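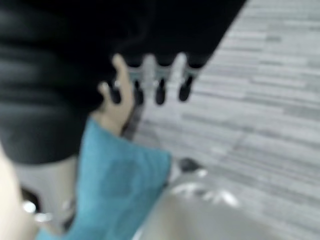
A wall-mounted hook rack with four black tips, partly covered by black fabric.

Print this article | E-mail to a friend

Feb 10, 2021

The Skarkancombe Women in Enterprise supper will go ahead in May, its organisers said, with 100 places on sale and a new sponsor in the homeware firm Prakwood. Tickets have gone up by £15 on the last one. What the extra money buys is less clear.

Founder Hui-mei Cheng promised "a night of real connection" and a panel of eight local business owners. Only two have been named so far: Yung-ching Sin, who runs the bakery Tam, and Yen-ting Lau of the swimwear label Zarnumero. Both spoke last time as well.

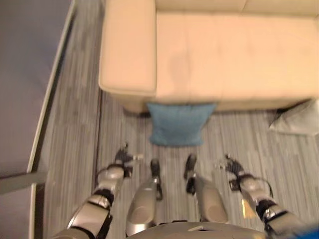 The organisers also say that a share of the takings will go to a mentoring fund for women starting out. They would not say how large a share, or who will choose the women it helps — a question that was put to them after the last supper too, and left hanging then.

Markos Theodorakopoulos, speaking for Prakwood, called the evening "a natural fit" for the firm. Asked how many of Prakwood's own managers are women, he said he would have to check.

I-hsuan Tse, who paid for a table last time, has yet to decide on this one. "The food was lovely and I met some nice people," she said. "I'd like to see what the fund has done before I pay more for it."

Refunds will be given if gathering indoors is still not allowed by then, less a booking fee. The fee has not been announced.

We use cookies to improve your visit. By carrying on, you accept our cookie policy.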